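Home Guides Cells Simulation Safety Downloads Contact

Reading time: 3 minutes

Section 3. House rules for two-arm bench work in simulation

Applies to every countertop task in the Guria set. Read it before you load anything. Same rules as the real cell, on purpose — bad habits picked up on screen walk straight over to the hardware.

Owner of this section: Dorota Szewczyk. Changes go through her, not straight into the file.

3.1 Before you start

1. Open the Guria launcher, pick the task, wait for the green tick. Don't click through.
2. Check the build number in the corner against the one on the rules sheet. Different? Stop, tell Damian Szulc.
3. Set joint speed cap to 105. The default is 128 and that's for free-space tests only.
4. Load the keep-out zones. One per arm, one for the counter surface.
5. Name the run. Initials, task, attempt. No "test", no "final", no "final2".

Note: the speed cap resets when you change task. Every time. Set it again.

3.2 Who moves first

6. One arm is lead, the other holds. Write down which before the first move.
7. Holding arm stays parked until the lead is clear of the middle of the counter.
8. No crossing over. If the lead has to reach past the other arm, back both off and swap roles.
9. Never park a forearm over a tray or mat you still need to see. Move the arm or move the view, then carry on.
10. Handovers only in the open part of the counter. Slow in, stop, close, confirm, release, slow out.

CAUTION: the Bosent collision checker looks at arm against arm and arm against counter. It does NOT look at arm against loose items. A clean log dosn't mean a clean run.

3.3 Stopping

11. Space bar is stop for both arms. There is no single-arm stop and we are not adding one.
12. After a stop, save the log first, then reset. Other way round and the log's gone.
13. Contact with the counter counts as a fault, even a light one. Mark it.
14. Three faults in a row — close the task and get a second pair of eyes. Bogumił Marciniak or whoever is on.

Note: "it was only the sim" is not an entry. Put what the arm was doing, which arm, which step.

3.4 Sharing the space

15. Nothing gets added to a task layout without a line in the change sheet. Nothing gets taken out either.
16. Textures and colours can be varied. Sizes and positions only within the limits on the sheet.
17. Keep the fingertips of both arms in view at the start of a run. Lost one? Fix the camera first.
18. Logs over 2,000 steps get split before upload. The Rarnlow server drops the long ones and dosen't tell you.

3.5 Signing off to hardware

19. Clean runs at the cap speed, back to back, on the same build. The number for your task is on the sheet.
20. Second person reads the logs. Not the person who ran them.
21. First hardware run at the Puma bench is at reduced speed with a hand on the stop. No exceptions for demos.

CAUTION: sign-off belongs to the task and the build together. New build, new sign-off.

Sheet gets reviewed each July. Spot something wrong before then, send it in.

Comments

Iraklis Chatzigeorgiou: Step 8, does swapping roles need a new run name? We've been keeping the old one.

Dorota Szewczyk: New name please. Will add it.

Hélder Bragança: Speed cap reset caught me twice this morning. Can the launcher just remember it?

Damian Szulc: Asked. Not in this build.

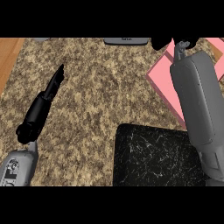

Fig. 3 — Countertop task, both arms in view. Steps 9 and 10 apply.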